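Sturemari Campaign Cards – Read Me First

Reference cards, warband rosters and a scenario list for our home-grown skirmish campaign, kept up by Tatsuya Takagi
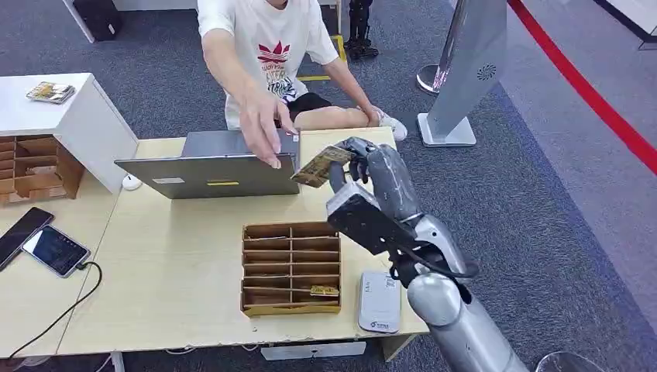

Hello and welcome! If you've found your way to this folder you probably either play with us already or you heard about Sturemari from somebody who does, and either way I'm glad you came. This page tells you what is in the download, how the card data is laid out, and what you can do with it. I've tried to keep it short and I already know I won't manage it.

What Sturemari is

Sturemari is a flooded trading town, and the campaign is a string of small battles fought over its canals and rooftops with 28mm figures. Each player runs a warband of 5 models, which may not sound like many, but they get very dear to you after a few games (I still haven't forgiven Wakana Iwasaki for what her harpooner did to my captain). You can play with whatever miniatures you own. Mine are a mix of old pirates and odds and ends from the bits box, and Daichi Uchida runs a whole warband of converted monks.

What's in the folder

cards.csv – one row per fighter card
rosters.csv – starting warbands, ready to play
scenarios.txt – the scenario list, with table layouts written out in words
onarden.txt – the Onarden expansion, which moves the fighting upriver into the marshes
changes.txt – what I altered and when, as best I remember

Columns in cards.csv

name – the fighter's name as printed on the card
faction – Harbor, Guild, Marsh or Hired
move – in inches
fight, shoot, nerve – the number needed or better on a D6
cost – in silver
traits – separated by semicolons, and spelled the same way as in the rules
notes – my own rambling, safe to ignore

A blank in the shoot column means the fighter can't shoot at all. It isn't a mistake, though I understand why people keep writing to me about it. Hired fighters can join any faction, but a warband may never have more than 2 of them at one time, and they don't gain experience between games.

How the numbers were arrived at

Mostly by playing. Hiyori Oda worked out the first set of costs on paper, and we then spent a long winter finding out which ones were wrong. The Guild crossbows were far too cheap – everybody brought them, and the games turned into long staring matches across the water. They went up by 3 silver and things have been much livelier. Marsh fighters have had less table time than the others, so treat their costs as a first try.

Known problems

The trait called Sure-Footed clashes with the rooftop rules in the scenario list. Until I fix it, let the fighter reroll one failed jump per turn. Some accented names also come out garbled in older spreadsheet programs, and I haven't found a cure.

Using and sharing

Print the cards, change them, hand them around your club. Please keep Yesenia Ayala's name with the faction histories if you pass those along, as she wrote every word of them. I only ask that you don't sell any of it.

Last updated 8 February 2021. The next set of cards should be ready in April, paint and patience permitting.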